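Can it tidy up yet? My visit to the Adamness open day

I drove out to Adamness on Monday with one question: can a robot clear my kids' floor?

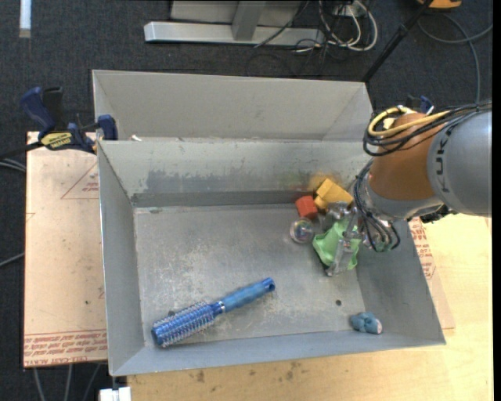 Anyway, I got there 30 minutes early and went straight for the sorting demo (of course!). The Fliven team let me stay for 12 picks, and I was rooting for that arm like it was a ball game. Hard plastic stuff went fine. Soft, floppy things took it forever, and one it just dropped. I could've cleared the whole bin before it finished its second grab – but I'd also have complained the entire time, so who knows. Ask me again next July!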